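Prinddale Community Help — Visits and Open Days
Planning a group visit to a robotics demonstration: what should we expect?

Noman Mohmand
Posted 11th February

Our adult learning group has been offered places at an open day organized under the Huven home robotics program in April. The invitation states that visitors will observe "household handling tasks" and may be permitted to try the equipment under supervision. It provides very little further detail.

I have been asked to prepare a short briefing for our members and would be grateful for guidance on the following matters. Is the demonstration suitable for persons with no technical background? Is the work shown in a laboratory or in ordinary rooms? Are visitors permitted to handle the tools, and is there a minimum age? Finally, is there a charge? One member was told that group bookings cost 500, and another understood that admission was free. I have written to the program office and have not yet received a reply.

For reference, the photograph below was included with the invitation.

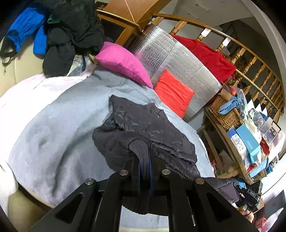 Noman Mohmand

We would be a mixed party, and several members use walking aids. Any information concerning stairs, seating and the length of the session would be appreciated. If a different open day would suit a group of this kind better, please say so.

Baldur Gunnlaugsson

I attended the previous open day on behalf of the Arnardóttir Learning Trust and can answer most of these points.

The demonstration is suitable for a general audience. The introductory talk is given in plain terms, and the presenters take questions throughout. Visitors who expect a walking machine that cleans the house should be advised in advance that the work is of a different nature. An operator holds a gripper in each hand and carries out common tasks with clothing and bedding. The recordings of those movements are later used in teaching automated systems to do the same. The pace is slow, and a single garment may occupy the operator for several minutes.

The tasks are carried out in furnished rooms, with beds, cushions and personal belongings left in place. The program regards this as essential to the exercise. A jacket lying in a heap on a bed presents a harder problem than a flat towel on a bench, and your members will understand this quickly once they have tried to take hold of a cuff with two narrow fingertips.

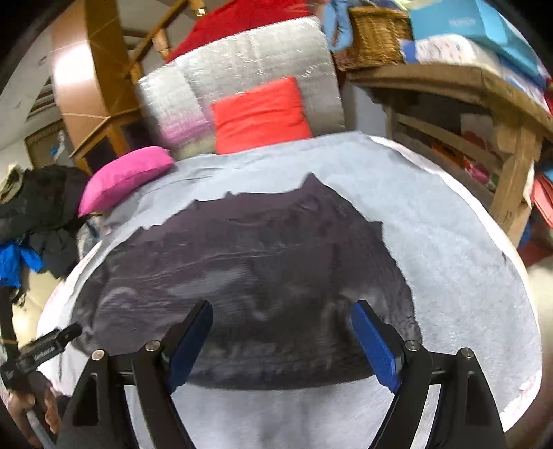 Blankets were, in my view, the most instructive part of the session. A jacket has seams, cuffs and a collar, all of which offer the operator a place to grip. A thick fleece offers very little apart from its edges, and a novice will generally close the gripper on nothing at the first attempt. I did so twice. The presenter explained that the operator must decide where to take hold before moving the tool, and must then keep the other hand ready to receive the fabric.

With regard to your other points:

Handling of the tools was permitted at the end of the session, one visitor at a time, with a presenter standing alongside. Long sleeves had to be rolled up and loose bracelets removed. No minimum age was announced, although I saw no young children.

Admission was free for individuals. Groups were asked to register in advance, and I am not aware of any charge of 500. It may relate to the separate Brirulon workshop, which runs for a full day and includes lunch.

The session lasted 90 minutes. Folding chairs were available on request, but the rooms are of domestic size and only a few persons can stand near the bed at once. I recommend dividing your party and asking for two time slots. The organizers should be asked directly about step-free access — I used the stairs and did not inquire about an alternative.

It is also advisable to ask members to write down their questions beforehand. Our group had 133 registered visitors across the day, and those who arrived with a written question were usually answered at greater length.

Prinddale Visits Desk

Please be advised that group registration for the April open day is handled by the program office and not by this site. Members are reminded to include the name of the group leader and any access requirements with their request. Photography is at the discretion of the presenters. Parking is available behind the main building.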